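Varnby TK-5 Two-Arm Teaching Kit

Teach a two-arm job by hand or by remote. Leader arms on your side, follower arms on the table, same joints on both. You move, they move. Every run gets saved as one file with all camera views lined up.

Good for cable routing, clip work, light assembly. Not for heavy lifting, see limits below.
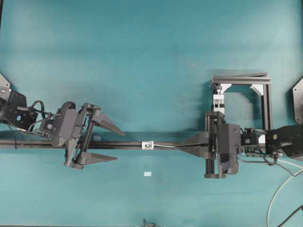
Teaching by remote is the mode most buyers start with. Put the leaders on the bench, zero them, pick a task name, press the pedal. Each side runs on its own, so one gripper can stay open while the other keeps hold of the end of a long bar and a thin wire, same as with the two black arms on the teal table. Wrist cameras come fitted. Press pedal again to stop and save.

Hand teaching: hold the button on the wrist, push the arm where you want it. Slower but good for tight spots. Do one arm at a time, the other one holds.

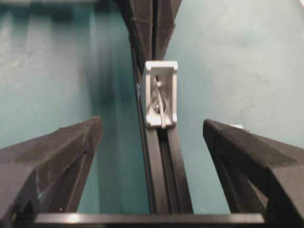 Bad runs can be marked from the pedal too (double press). They stay on the disk but get skiped at export. Do your marking right away, it's hard to remember later which was which.

In the box
Leader arms, pair
Follower arms with grippers, pair
Wrist cameras, pair
Foot pedal
Verkano recorder box, software loaded
Cables, 5 m
Spare finger tips

Table and fixtures not included. Keltano bench plates fit, ask for the drilled version.
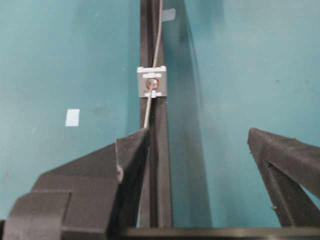

Page last changed: 28 March 2021

Price 3,689 for the full kit, shipping extra. Leaders only, ask us. The older Uniyal pedals still work with this kit but need the adapter, part no. 242.

Limits: don't run the arms at full reach with a load. Keep the leader cables clear of your elbows. If a follower lags, stop and zero again, dont try to catch up with it.
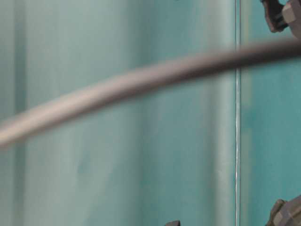

How many runs do I need to teach one task?
Plan on about 80 for a simple clip or wire task, more if the parts move between runs. Start small, train, check, then add.

Next batch ships in November. Orders go out in the order they come in.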